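Print this page | E-mail this page

Workshop Notebook: Hybrid Power Bench, Ridari Site Preparation

December 18, 2021
Entered by Erdal Karaca, Power Systems Workshop, Damlow

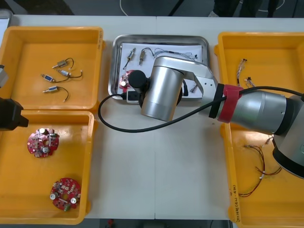 Solenoids in the yellow tray, on the white table.

Purpose of entry. To record the state of the battery and generator controller intended for the Ridari relay station, the results of the charge-cycle runs completed since the previous entry, and the matters to be settled before the equipment is released for shipment.

Background. The Ridari station has no utility supply. The load consists of the radio equipment, a small ventilation fan and the tower light. The site owner at present runs a single diesel generator without interruption and sends a crew up the mountain road to refuel it. Our design keeps the generator but allows it to stop while a 48-volt battery bank carries the load. The controller starts the engine when the bank falls to a set voltage and stops it when charging current has tapered off. A small solar array is to be added in June, after the road reopens. The controller must therefore accept a second charging source without a change of wiring.

Bench arrangement. The load bank was set to 1000 watts and held there for all runs. The rectifier was the Prestitz unit already used for the Thepsuriya station, with its original firmware. Battery temperature was taken at the middle string only. Sotiris Spanos has asked that future runs include a reading at each end of the rack, and this request is accepted.

Results. The controller completed 15 full cycles of discharge and recharge. Engine start commands were issued at the correct voltage in every cycle. In two of the cycles the stop command was late. The log shows that the charging current hovered just above the threshold and crossed it several times before the timer was satisfied. The battery was not harmed by this, but the engine ran at light load for up to 2 hours longer than intended. Running a diesel engine in that condition wastes fuel and leaves deposits in the exhaust, and the site owner would be right to complain.

The timer logic was changed so that a brief rise in current no longer resets the count to zero. The count is now paused and then resumed. Four further cycles were run with the revised logic and no late stop was recorded. Four cycles are not enough to close the matter, and it remains open in the fault list.

The hour meter on the test engine read 3035 at the end of the last run. The oil was changed and the old filter was kept for inspection. The fuel return line shows wear where it passes the mounting bracket. A rubber sleeve has been fitted for the present. A new line is to be ordered.

Low-temperature start. The night temperature at Ridari falls well below that of this building. The start battery was left in the cold room overnight and then connected to the test engine, which started on the second attempt. The controller waited the correct interval between attempts. It did not, however, report the failed first attempt to the remote alarm channel. Sotiris Spanos considers that one failed attempt should be logged and that an alarm should be sent only when three in succession have failed. The undersigned would prefer a notice after the second. The question is referred to the site owner, whose staff will have to answer the alarm.

Enclosure. The door gasket supplied with the cabinet does not meet at the lower hinge corner. Water entered during the spray test and collected on the cable gland plate, below the terminals. The gasket is to be replaced with a continuous piece and the test repeated. Until then the cabinet is not to be marked as accepted.

Documents. The wiring diagram, sheet two, still shows the earlier position of the battery disconnect. The drawing must be corrected before the installation crew receives its copy. The parts list has been checked against the cabinet and agrees with it, apart from the surge arrester on the antenna side, which has been received and is not yet fitted.

Actions.
Ten additional charge cycles with revised timer logic: E. Karaca.
Temperature sensors at both ends of rack: S. Spanos.
Replacement gasket and repeat spray test: S. Spanos.
Correction of wiring diagram, sheet two: E. Karaca.
Letter to site owner concerning start alarms: E. Karaca.
Fuel return line, order and fit: workshop stores.

The load bank is to remain connected. Colleagues who need it for other work are asked to write the setting in this book before changing it and to restore it afterward.

E. Karaca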